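The county marker on the river road says the ferry landing at Stindau was "burned by raiders" and that 81 men of the home guard turned out to stop them. I have driven past that sign most of my adult life. I no longer believe more than half of it, and I'm not sure which half.

My trouble started with the number. Every local account gives it, and every one I've been able to trace goes back to a single pamphlet by a man named Prunder, who printed it himself long after the war and who, as far as I can tell, was a child when the landing burned. He doesn't say where he got it. The next writer copied him, the one after that copied both, and by the time the marker went up it looked like three sources agreeing with each other.

So I went to the muster roll. The archive has the home guard papers on film, and frame 2759 on the reel is the page for our township. I can read 7 names. There's a stain across the lower part of the sheet that could be hiding more, and I'll grant that a second page may have been lost. But a second page would have to be a very crowded one to get us to 81.

Fuseini Quansah, who has transcribed more of these rolls than I have and is a lot more patient about it, thinks I'm being unfair to Prunder. His argument is that home guards were loose outfits. Men showed up with their own guns when the bell rang, and never signed anything. Fine. I accept that some men went unlisted. What I don't accept is that an unlisted crowd can also be counted to the last man by somebody writing decades afterward. 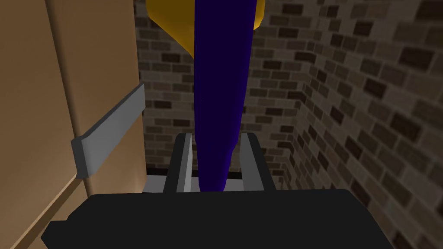

*Gray fingers, blue-violet object (computer rendering).*

Then there are the raiders. The pamphlet has them coming down from the ridge in August, with the river "so low a boy could wade it." I would like to know why anyone would bother to burn a ferry landing when the river could be waded. I've asked this at two meetings and gotten a shrug at one and a lecture on cavalry at the other.

The ferryman's claim for damages tells a duller story. He wanted 3000 dollars for the landing, two flatboats and a quantity of rope. He describes a fire that started "toward evening" in the tar shed. He never mentions raiders. You'd think a man asking the government for money would bring up the enemy if he had one handy, and the fact that he doesn't is the strongest thing I have.
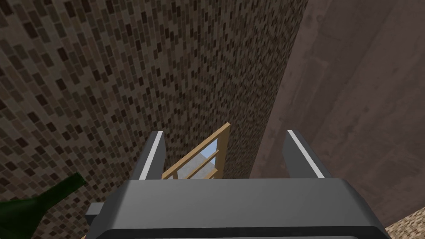
It isn't proof, of course. Claims could be written carefully for all kinds of reasons, and if the fire was set by our own side he may have wanted to keep the wording vague until he saw who was reading it. I also haven't found any decision on the claim. There's a docket entry, then nothing. If he was paid, the record of it is in a box I haven't opened or a building I haven't been to.

What bothers me is how little interest there is in checking. The new edition of the county history repeats Prunder nearly word for word, down to the wading boy, and adds a drawing of horsemen with torches. The footnote cites the marker. The marker, if you write and ask, cites the county history.

I'm going back for the next reel when the reading room opens up again. The township clerk kept a day book that year, and the index says it covers the summer, although that same index also puts Stindau on the wrong side of the river.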